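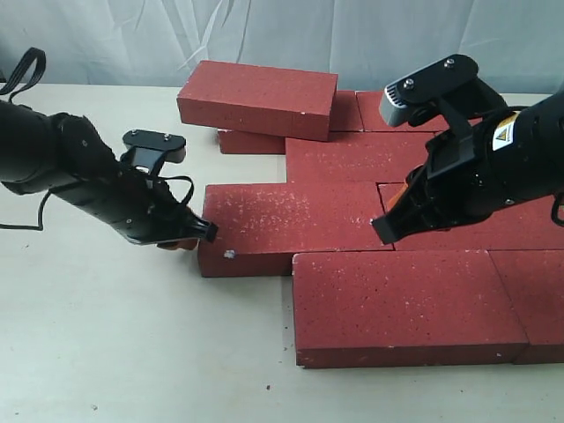 Hevbridge, July 24, 2026

Ticket 567 – brick cell, left arm stopping on contact

Morning all, picking this one up from Beathag Dow's handover. The left arm kept throwing a force fault as soon as its fingertip touched a brick, and the right arm was fine on the very same layout. So off I went with a torch and a mug of tea!

First thing I tried was re-zeroing the wrist. No change. Then I swapped the bricks for foam blocks (same stepped layout, same program) and it still tripped, so we can stop blaming the bricks.

Next I looked at the cables. The left arm has a loop hanging under it and another one at the wrist, and when I held the lower loop up by hand the fault went away – let go and back it came. Gönül Saraç reckons the clip moved when we changed the wrist plate in June, and I think she's right.

What I did: new clip one link further up, a bit more slack at the wrist, zeroed again with the cable in its new place. Ran 142 touches on the left-front brick with no faults, then 288 with both arms going.

Still to do: brush the brick grit off the table before each run please, and check the right arm's camera bracket screws while you're in there. Beathag, can you order two more clips from Polat? I've used the last one. Leaving this open until we get to 600 clean touches.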